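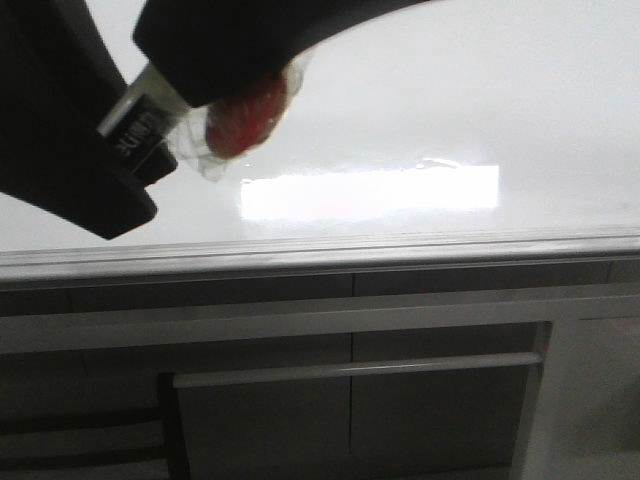 # Plultness (home-built gripper arm)

**Plultness** is a small kitchen-counter robot arm that I've been building since October with my friend Concetta Bianchini, mostly at my place and partly in the Poston shared workshop. I'm writing this up for the workshop wiki as an encyclopedia entry, so forgive me if it wanders (it will!).

## Name

Concetta made the name up while typing a folder label with cold hands, and by the time we noticed, it was in all the code. Some of the older notes call the arm Ikon. Same arm, earlier base.

## Gripper

The gripper is black, with a thick lower finger that ends in a squared-off tip and a longer upper finger that curves over it. I drew the curve by tracing a soup ladle, then redrew it 7 times before the joint stopped binding. There's a silver band between the two with small white lettering on it.

I like soft, crinkly things as test pieces, so a lot of our practice is with stuff like the red one in clear plastic wrap. Wrappers are so much harder than blocks! The plastic folds wherever it wants, and a grip that's fine on the middle can slide off if you only catch the wrap. Princess Lacson, who runs the Saturday bench, got us to slow the last bit of closing way down, and I'd do that first if I were starting over.

## Working surface

We run it over a glossy white countertop with gray cabinets underneath. Shiny counters are a pain for any vision code, and my first color filter kept picking out the ceiling light's reflection as a target. I now mask bright patches before looking for anything else. Concetta would rather throw a towel over the counter, and we still argue over it.

## Software

The control code is called Kakakhel and it's 2,000 lines, a good chunk of it comments I wrote to myself at night. It handles three things:

- reading the joint positions
- planning a move down to the counter
- closing the fingers until the motor current climbs past the limit

That limit is set to 19 on our own scale, which goes up to 95. The units don't mean anything outside our code, so please don't copy the number into yours!

## Known problems

The cable to the upper finger is too short by a thumb's width. The wrist drifts on long sessions, and I re-zero it whenever I get up for coffee. Spare finger tips are in the drawer under the Poston laser cutter, in the bag with my initials.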